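Keeping the clocks honest: a talk with the lead developer of Gourlay

The lead developer of Gourlay does not like the word "platform". When I used it in my first question, she asked me to take it back. "It is a set of tools," she said. "You can use one and ignore the others. Many people only use the log checker and I am happy with that."

Gourlay is the software that a small company, Fotthorpe, uses to turn recordings from hand-held grippers and head-mounted cameras into training data for robot arms. She has worked on it from the first version, and she still answers most of the bug reports herself. We spoke by video on 2024-05-10, on the morning after a release, and she had slept little.

One clock too many

I wanted to begin with learning and policies, but she wanted to begin with time. Every device in a recording has its own clock, she explained, and each clock drifts a little. If the finger opening is stored a few frames late, the robot later learns to close its hand when the cup is already gone.

"We lost the whole of February to this," she said. "The training looked good, the curves went down, and the arm was grasping the air. We blamed the planner, then we blamed the network. It was a timestamp written when the file was saved and not when the picture was taken."

The present version compares the motion of each camera with its inertial sensor and corrects the offset before anything else is done. If the correction is larger than 90 milliseconds, the recording is refused. She has been asked many times to make this limit softer, and her answer is that the user can change it in the settings, but the warning will stay.

Where was the hand?

The second job is to find the path of the gripper through the room. Gourlay uses visual tracking for this, with a map that is built at the start of each session. Plain walls are difficult, and so are windows at night. Ceilings, she told me, are better than people expect.

"A wide lens sees a lot of ceiling when the hand is low. Lamps and beams do not walk away, people do. So the tracker gives less weight to points on people, and this change helped us more than any clever filter."
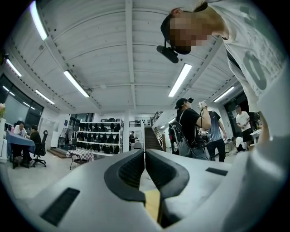 What the planner is allowed to know

In the last year most of her work went to Altum, the part that takes a learned motion and checks it for the real arm. A person can turn the wrist in ways that the arm cannot follow. Altum tries the path in simulation, moves the base of the arm if this helps, and marks the parts that remain impossible. In the most recent set it accepted 2,042 demonstrations, and about 2 percent of these still needed a correction by hand.

I asked why the software does not repair them by itself. She was quiet for a moment - I thought the connection had stopped.

"It did, in the old version. It made very smooth paths. But then the finger angle belonged to one motion and the wrist to another, and I could not explain to a user what the robot was learning from. Now I prefer to throw away."

The next release

The viewer will be rewritten, because it becomes slow with long sessions. There will also be an importer for Rimolow files, which users have requested for a long time. She would not give me a date. The importer reads the images and the poses already, she said, but the gripper widths come out in the wrong unit, and she wanted to go back to that after our call.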